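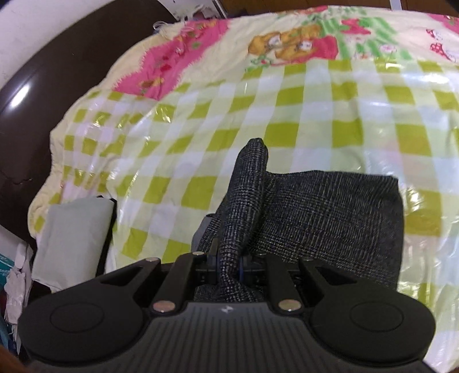

grey tweed on black this morning

ok so I finished the draft of the second Kerekes book last night!! 616 pages in manuscript, which my editor is going to have feelings about

for anyone new, it's the one set in the salt town, with the two sisters and the ferry license. book one was Fleler, out from Cladeck Press, still in print, still has that cover

I cut 9 chapters from the middle in April and put 6 of them back. the lighthouse wedding stays. I know some of you voted against the lighthouse wedding

also the younger sister has a new name again, sorry to my beta readers (she's Skivik now, after the island, and I'm done changing it) 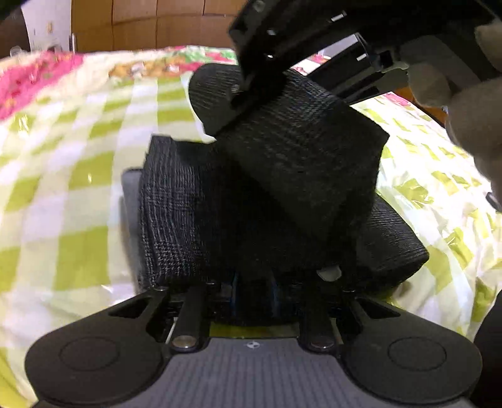

Orsolya Lengyel: please tell me the ferryman lives, I waited two years for this and I will not read another drowning

Orsolya I can't tell you that! but he's on page 64 and he's in a very good mood

next up is the read-aloud pass, all of it, door closed, lots of tea. I always find the same word used four times on one page and want to lie down

if you want to be an early reader, reply with your favorite minor character from Fleler. Imre Nyitrai already took the baker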